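Week 6 notes: picking from clutter, the software side

Notes to go with the lab, not instead of the lecture. Bring these on Saturday if you're in the catch-up group. Reading is chapter 4 of the course pack, first half only, skip the bit on suction.

Where we got to

Last week: one object, known model, flat surface, pose estimate, go and get it. All four of those assumptions go this week. Several objects, no models, a bin with walls, and no pose as such, just a list of grasp candidates with scores.

Pipeline for this week, in order:

1. capture (colour + depth)
2. crop to the bin
3. candidates
4. filter (reach, collision, width)
5. rank
6. plan and move
7. check, then go back to 1

Step 7 is the one people leave out of their code. Please don't. If the check fails you do NOT reuse the old candidate list, the contents have probably shifted. Fresh capture every time.

Cropping

Do it in the robot base frame and not in pixels. Pixel crops work fine until someone nudges the camera mount, and then you lose an afternoon. The bin pose lives in bin.yaml, origin at the near left inside corner, z up. Floor of the bin is z = 0. Throw away points below 4 mm or you will get lovely high-scoring grasps on scratches.

Walls slope, so a box crop leaves wedges of wall in the cloud. Use four planes. The helper in Nurus takes a list of planes with inward normals; if your cloud comes back empty you have got a normal the wrong way round. Happens to everyone once.

Depth and the things depth hates

Clear plastic, shiny strips, dark glossy lenses. You get holes, or you get the depth of whatever is behind. Three ways to cope, all in use somewhere:

- fill the holes (smooth, quick, often wrong at edges)
- mask holes and refuse to grasp near them (safe, leaves things in the bin)
- predict grasps from colour and use depth only for the approach height

For the lab use the second. Third is for the project if you want it. Do not use the first and then come and tell me the gripper hit the floor.

Also, a finger that's clear is a finger the depth camera may not see properly. So the self-filter (removing the arm from the cloud) has to come from joint angles and the gripper model, don't try and segment it out of the picture. Set the padding to 12 mm. Less than that and you get ghost points hanging in the air where the fingertips are, and the planner treats them as an obstacle and won't move. 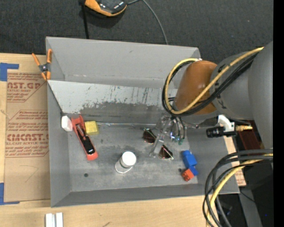 Candidates. The Ovier sampler gives you a fixed number per call, default 336, which is plenty. Each one is a position, a rotation, an opening width and a score between 0 and 1. The score is NOT a probability. It comes out of a network trained on somebody else's bins, and all you can trust is the order, and even that only within one capture. Comparing a score from this capture with one from the last is meaningless, I will take marks off for it.

Filtering, cheapest test first:

width > max opening: drop
approach more than 35 degrees off vertical: drop
fingers below floor at grasp depth: drop
no IK solution: drop
gripper body hits wall at pre-grasp: drop
gripper body hits wall at grasp: drop

In the run I showed in the lecture 131 were left after the first three and far fewer after the wall tests. Sloped walls are kinder than straight ones, but the wrist is wide, and objects that sit against a wall lose nearly all their candidates. Normal. If you have zero left, try rotating the gripper by 180 degrees about the approach axis before giving up. It's a parallel gripper so the grasp is the same but the wrist ends up somewhere else.

Cables

Whatever hangs off the arm isn't in the robot model. The planner will happily spin the last joint through a full turn and wind everything round the wrist. So joint limits in the planning config are tighter than the ones in the manual, on purpose. Leave them alone. Add a cost on last-joint travel as well, weight of 0.3 is a sensible start. You'll see slightly longer paths, fine.

Planning and moving

Three segments: free move to pre-grasp (80 mm back along the approach), straight line in, straight line out. Free move goes through the Poon planner. Straight lines don't, they are just interpolated and checked for collisons. If a straight line fails the check, drop the candidate and take the next, don't replan it.

Timeouts: 2 seconds for the free move. If it hasn't found a path in that time it is usually not going to.

Speed in the bin is a quarter of free speed. This is set in the lab config and the lab config wins over yours.

Checking a grasp

After closing, read the finger width.

near zero: missed, or holding something very thin
near the commanded width: jammed or caught on an edge
in between: probably holding something

Then lift, wait half a second, read it again. If it's dropped by more than 3 mm something slipped. Thin items are awkward here, the width alone can't tell you, so compare the bin before and after the lift as well. Anything with a hinge or a frame is awkward in a different way, it can fold or twist in the fingers and the width changes though nothing has been lost. Log those as "unsure", not as a fail.

Logging

One line per attempt: time, capture id, candidate rank, width at close, width after lift, result. Stedovberg logs from last year are on the shared drive, 244 attempts, same columns. Use them to test your plotting before you have data of your own. There's a bad row near the end with a missing comma, your parser should cope.

For the lab sheet

a) Plot attempts by candidate rank. How often was rank 1 the one actually executed? Why not more?
b) Turn off the wall test in simulation ONLY and repeat. Say what changes.
c) Pick one object type your pipeline does badly on. Say which of the seven steps is to blame and how you know. "Perception" isn't an answer, which step.
d) Optional. Replace the ranking with something of your own. Height of the object is a surprisingly strong baseline.

Half a page each for a to c. Plots need axis labels and units, last batch was dire.

Common errors so far

TF extrapolation into the future: clocks. Restart the capture node.
All candidates upside down: you've swapped the approach axis, gripper z points OUT of the palm in our setup.
Robot stops with no message: it's the protective stop, look at the pendant, clear it there and then re-run from step 1.
Works in sim, 2 cm off on the real arm: old hand-eye file. The current one is the March one.

Next week: pushing things away from walls before grasping, and when it's worth the time. Read the second half of chapter 4, and look at section 5.2 if you get chance.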